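Week 9 notes: when the bench gets a robot

Work, Tech and People (evening stream)
Updated 10 December 2024

Hi all, these are my notes from the session, cleaned up a bit and with the parts I rushed through at the end put back in. If you missed it, read these before you start the written task. The slides on their own won't make much sense (sorry, I talk more than I type).

Where we'd got to

Last time we did the old story of automation, the one where a machine arrives, a job disappears, and everyone argues about the numbers. I asked you to put that story to one side for this week. Most of the workplaces you'll end up in won't look like that. They'll look like the Bromurwood site, where a robot arm turned up in September on one sorting bench, the same people stayed on the roster, and almost everything about their day changed anyway.

Quick recap of Bromurwood for anyone who's new. It's a returns and repacking centre for toys and play sets. Sets come back from shops and libraries with bits missing or muddled, and the crew sort the pieces, check them, and make up complete sets again. The contract for the robot went to a firm called Nikzad, and the software that tells it what to pick is Pendonum. You'll see both names in the readings. I spent a fair bit of time on the floor there before and after the change, so a lot of what follows is my own notes and my own opinion, and you're welcome to disagree with it in your write-up. Please do!

The task itself

I want to start with the actual work, because people who write about automation are often weirdly vague about it. Sorting toy pieces sounds like nothing. Pick up a brick, look at it, put it in the right tray. A new starter gets shown how on the first morning and is left to it by lunch.

But stand next to someone who's done it for years and you notice how much is going on. They turn the piece over without looking. They feel a crack before they see it. They know that a certain shade belongs to the older sets and goes in a different tray, and they'll have the next piece in the left hand while the right is still letting go of the last one. None of it is in the work instructions. I've read the work instructions, all four pages, and the word "feel" isn't in there once.

Now think about what the job looks like when you only have eyes, and not very good ones. 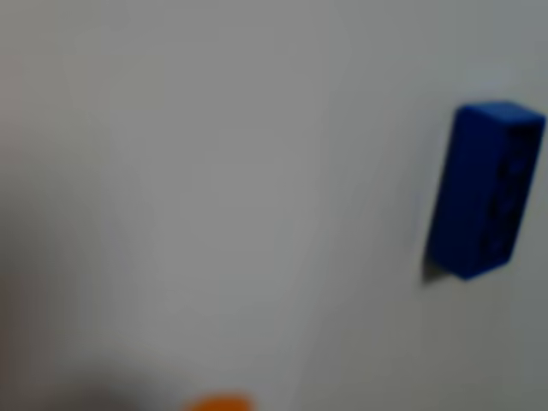
Figure 1. Blue block on a pale work surface, with the top of something orange at the bottom edge.

Before you read on, jot down what you'd need to know about that block in order to pick it up. Which way is it leaning? Where would you hold it? Is the orange thing a piece you're meant to sort as well, and how would you find out? A person on the bench would shift their head a little and have the answer, and wouldn't count it as work. For an automated system every one of those is a question somebody had to think of in advance, or had to show it enough times that it could get by.

That's the first idea I want you to take from this week. When a task moves from a person to a machine, all the tiny bits nobody wrote down have to go somewhere. Some get built into the software. Some get designed out, say by changing the trays or the lighting. And a lot of them land back on the crew, usually without a name and without anyone adding them to the job description.

What the crew did before and what they do now

Before the change, a shift on the sorting bench went like this. You signed on, took a crate, sorted it, signed the crate off, took another. The target was 84 crates for the bench per day, shared however the crew liked. They were paid as process workers, and the thing people told me they liked best about it was the talking. You could sort and chat all day.

After the change, the arm does the first pass. It takes the easy pieces, and the crew do what everyone now calls "the leftovers" — the tangled ones, the stuck ones, the ones the software isn't sure about. They also clear jams, reset the arm, and look at a screen of pieces Pendonum has flagged, tapping yes or no.

Have a think about what that does to a day. Under the old way, easy pieces were mixed in with hard ones, and the easy ones were your rest. You could drift for a minute. Now the rest has gone to the robot, and what reaches a human is the hard stuff, one after another. The output figures don't show this. On paper the crew handle fewer pieces, so from the office it looks as though the job got lighter. I asked people how they felt at the end of a shift and "tired in a different place" was the best answer I got. Hands better, head worse.

I should be fair here. The hands thing is real. Two people had been on light duties with sore wrists on and off for ages, and both were back on full shifts by the time I finished my visits. If you write that the robot simply made the job worse, I'll be asking you about those wrists.

The looking job

Let's spend longer on the screen, as it's the part that got the liveliest discussion in the room.

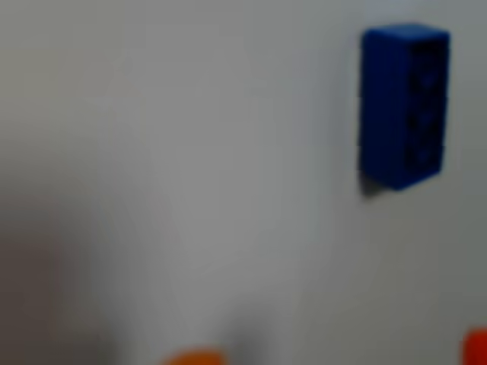
Checking flagged pieces was meant to be a fill-in task. Bomach, who run the Bromurwood site, budgeted 45 minutes per shift for it, split between whoever was free. It grew. In the first full week the queue came to 3,642 pieces, and suddenly it needed one person on it nearly all the time. And it's an odd kind of looking. At the bench you'd have the piece in your hand. On a screen you get a view, and you have to make up your mind from that. Take the blue brick here, on its side with the studs facing right. Soft as the view is, most of you would happily say "toy brick, blue" and move on. But would you say which brick, from which set? Would you sign your name to the red-orange piece in the bottom right corner, going on one rounded corner of it? That gap between what you can roughly see and what you're prepared to be responsible for is a big part of the new job, and in the first few weeks there was no button for "can't tell". People had to choose yes or no. They asked for a third button, and it took ages to get one.

I love the third button as an example and I'd be thrilled if someone wrote their whole task on it. It's such a small thing! But look at what's packed into it. Who gets to say a job can't be done properly with what's provided? Before the change, a sorter who wasn't sure just walked over and asked a mate. The asking was free and left no trace. Now doubt has to be designed for, approved, and built, and once it is built it gets counted. The crew worked that last bit out quickly. A couple of them told me they hardly used the third button once it arrived, in case a high number beside their login made them look slow.

Skill, and who gets called skilled

Remember the reading from week 5 on skill as something you have versus something you're recognised for. Bromurwood is a good case for both sides.

On one side, the crew have plainly learned new things. They can tell from the sound of the arm that it's about to drop a piece. They know which crates will give it trouble and they quietly put those at the back of the line. One sorter had worked out how to spread the pieces over the surface so that fewer of them touched, and the arm's misses went down. The Nikzad technician picked up the trick and it's now in their set-up guide. The sorter's name isn't.

On the other side, the pay grade hasn't moved. The crew are still process workers. The case put to management was that they're now doing part of a technician's job, and the reply was that the robot had made the work simpler. Both claims are about the same eight hours. I'd like you to notice how much rests on which parts of the day each side chooses to describe.

There's a training problem tucked in here too. The old hands are good at the leftovers because they spent years on everything, easy pieces included. A new starter now meets only the hard ones. Where does the feel come from, if the practice pieces all go to the arm? Management's answer is a training crate of 300 known pieces that new people sort by hand in their first week. I think it's a decent start and nowhere near enough, but I've only got a hunch to go on, so treat it as one.

The talking

I said people liked the chat. The arm needs a clear space around it, so the bench was split and two of the stools went to the far side of the guard rail. It's a distance of a few steps. You can't hear each other over it. When I asked what had changed most, I expected to hear about targets or screens, and over and over people pointed at the stools.

I don't have a neat theory for this. Put it next to the canteen reading and see what you make of it.

For the written task

Pick one workplace you know, your own if you like, and one piece of automation in it, however dull. Self-checkouts and rostering apps are fine, and so is the thing that sorts your email. Then cover these in whatever order suits you:

What did the task involve before, including the bits that weren't written down?
Where did those bits go?
Who does the checking now, and what can they do when they aren't sure?
What happened to pay, grade and job title, if anything?
Did anyone move further away from anyone else?

Talk to at least one person who does the work. Ask before you write down what they say, and leave their name out. If your workplace is touchy about this sort of thing, come and see me and we'll find you another one.

Bring a rough page to the next session, handwriting is fine. The two readings on pacing are in the course folder, and the shorter one is the better one if you only get to one of them.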